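Search this guide Go

Setting up your Pranura doorbell chime

I wrote this for my neighbors first, so forgive the rambling! You'll want a clear table, a small screwdriver and 14 quiet minutes (or a whole Saturday, if you're me).

1. Switch off the power at the breaker. Then press the old doorbell to check it's dead. Please don't skip this one!

2. Set up a spot to work, with plenty of light. I like a white tabletop, and a couple of kitchen sponges make a fine little stand.

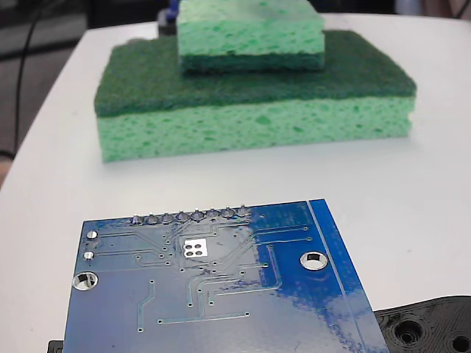 3. Take the cover off the old chime and label each wire with tape. Mine had 3, and I mixed them up twice.

Note: if a wire end looks ragged, trim it and strip a fresh bit. A small loop of bare wire sits nicely under a screw. 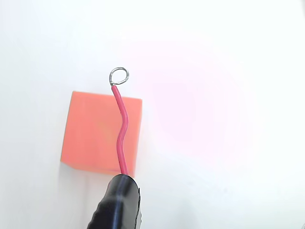 Aicha Ashour
Home setup writer, Mullano

4. Hook up the new chime, matching your labels to the terminals. Snug is plenty, so don't crank those screws down.

Caution: hold any bare board by its edges, and never poke at one while the power's on. 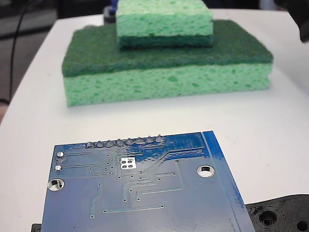
Circuit board, underside, with sponges behind.

5. Hang the chime, snap the cover on and turn the breaker back on. Give it a minute to wake up before you start pressing things (I never do).

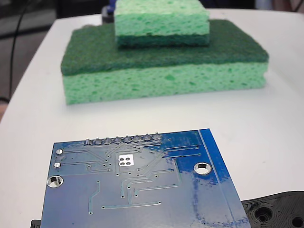 6. Pick your tune. Hold the side button until it beeps, then tap through the list. I landed on number 39 and I love it!

Last updated: January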